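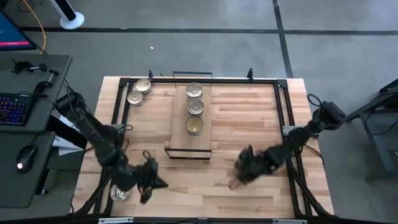 Hetuscombe food pantry asks for canned goods ahead of January

The Hetuscombe food pantry is asking residents for canned food this month after a busy fall left its shelves lower than usual. The pantry needs 400 cans by the end of January to keep its weekly boxes at their normal size, and it had 136 in the storeroom when the drive opened.

Anjana Kodikara, who runs the pantry, said demand has gone up among older residents and families with school-age children. Each box normally includes canned vegetables, beans, fish and fruit, along with rice or pasta when there is enough to go around.

"Cans are what we run out of first," Kodikara said. "People use them the same day, and they keep well for the ones who don't."

The pantry would especially like cans with pull tabs. Many of the people it serves do not own a can opener or have trouble using one, and a number of them are staying in rooms with no kitchen. Cans without a tab are still welcome and will go into boxes for larger households.

Donations can be left in the bins at the Chukwu grocery store on Norkasel Road or brought to the pantry's side door between 9 a.m. and noon. Larger donations should go to the side door, as the store bins fill up quickly and are emptied only once a day.

Cans should be unopened and within the date on the lid or base. The pantry cannot take cans that are bulging, leaking, rusted along the seam or badly dented near the rim. Small dents on the side are fine. Cans with missing labels will be turned away even if the date can be read, as the pantry has to be able to tell people what is in them. Home-canned food in jars cannot be accepted either.

Sorting takes place on weekday evenings at the Inoseo community building, where cans are checked one at a time and grouped by type before boxing. Dilani Khan, who organizes the evening shifts, said there is room for 15 more helpers. No experience is needed, and shifts last two hours. Helpers under 16 should come with an adult.

"Most of the work is reading dates," Khan said. "Bring your glasses if you need them."

The pantry packed almost 100 boxes in its last round. Kodikara said the number of cans per box will be cut if the drive falls short, starting with fruit, but no household on the list will be dropped.

Residents who cannot get to either drop-off point can leave a message on the pantry's phone line to arrange a pickup. Pickups are limited to addresses in Hetuscombe and need to be requested a day ahead.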